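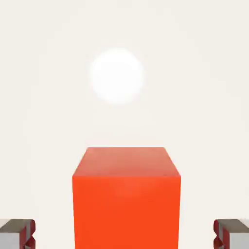

Hicham reckons a sim run doesn't need a log. It's not real, nothing breaks, why write it down. We argued over it most of Thursday and I'm still cranky so, blog post.

Rules I want for sim work at Wevero, rough order:

Seed goes in the run name. Always. I lost a whole arvo to 29 runs all called "test_new".

Same speed limits as the real arm. No cheating becuase the sim lets you.

Fingers open before any approach, and check it in code, don't eyeball it. The orange cube is a forgiving target. Real parts aren't.

Change one thing at a time. Colour, friction, camera angle, whatever. One.

Stop at 3000 steps. If it hasn't got it by then, fail it and move on. Yasmine wants longer, we'll see.

Failures stay in the folder. Deleting the ugly ones is how we got that lovely success rate in June that fell over on the bench.

Thats it for now. Naima is turning it into a proper checklist, currently 22 items, which is too many. Will post it once she's had a go at triming it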